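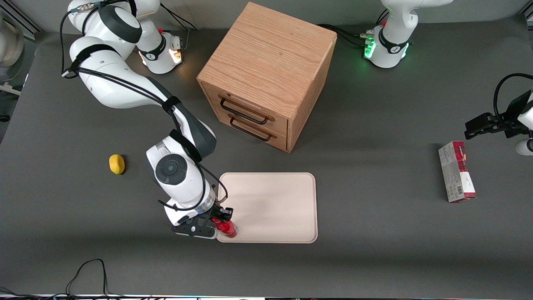

Packaging Line Waste: Speaker Notes

16 September 2021
By Roy Dawber

Slide 1. Scope
Introduce the subject: secondary packaging, meaning the carton that holds the bottle. Primary packs and pallet wrap are out of scope. Mention that the Omcombe and Whiteley sites run different carton styles, so their figures are never added together in this talk.

Slide 2. Where board is lost
- Setup blanks scrapped at changeover
- Crushed corners from overfilled magazines
- Glue flap failures
- Cartons opened for inspection and not reused
State that changeover scrap is the largest item at both sites. Do not spend long on inspection losses. Someone will ask about them at the end.

Slide 3. Changeover
At Omcombe a changeover took 90 minutes before May. It now takes 60. Most of the gain came from storing rail settings by carton code. Operators had been setting the rails by eye and running blanks until the fold looked square. Show the settings card. Point to the column for flap pressure, which is blank on the older cards.

Slide 4. Board grade
Whiteley moved to a lighter board from Hemelus. Stacking strength fell within the limit on paper, but the test was done at low humidity. Board takes up water from the air and loses stiffness. Ask for the supplier's conditioning data before accepting any change of grade. Condition samples in the room where the cartons will be stored, then test.

Pause for questions on humidity if the room wants it. Skip slide 5 if short of time.

Slide 5. Grain direction
Grain should run across the main score lines. Blanks cut the other way tend to bow at the side panels. Fold a sample by hand and pass it round. The crack along the score is easier to feel than to see.

Slide 6. Counting scrap
The Clindis log records scrap by shift. This hides the cause. Change the entry to scrap by carton code, with one reason per entry. A run of 2,000 cartons is the smallest worth comparing; shorter runs are mostly setup.
Note for Q&A: the log does not separate glue failures from late folds. Say so if asked.

Slide 7. Actions
- Fill in flap pressure on all settings cards
- Mark the full line on each magazine
- Hold the next board change until conditioned samples are tested
- Send revised log sheets to both sites

Leave slide 7 up during questions. Spare copies of the settings card are in the blue folder.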